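Vesadik Fittings Group - Minutes of the July bench meeting
Start 9:30 a.m. Chair: Rodrigo Valente.

1. Previous minutes
Accepted with one correction: the Carrilho order is for 475 pieces, as stated on the purchase sheet.

2. Gray cylinders, end-to-end alignment
The chair reported on the alignment work at the white table. The parts are gray cylinders with rounded ends. The open point is how the two axes should be set before the ends are brought together. The drawing gives an axis tolerance but no approach angle.

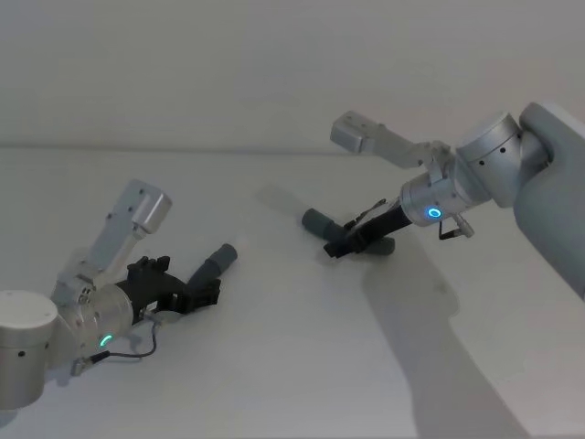

Valente asked whether the rounded ends make the angle less critical, given that contact is at a single point either way. The meeting did not agree. A small angle error at the end face moves the contact point off center, and the drawing allows up to 2 degrees only. Grustier will be asked to confirm the end radius in writing.

3. Table surface
White top to be kept for now. A request for a darker top was noted - contrast with gray parts is acceptable, but the back edge is hard to tell from the wall. A line of tape along the back edge was proposed. Deferred until the Plalent quote is in.

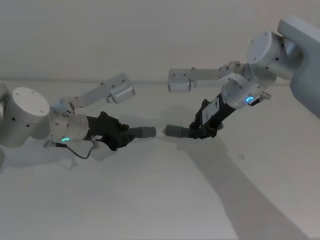

The quote should list the top and the tape as separate items. Delivery is to the side door, and the old top stays in storage until the new one has been checked for flatness.

4. Stock
Cylinders on the shelf: 3,027. Held for inspection: 279. Held parts are not to be used for alignment work.

5. Actions
Valente - write to Grustier on end radius.
Valente - add approach angle to drawing.
Stores - label the held parts.

Closed 10:15 a.m.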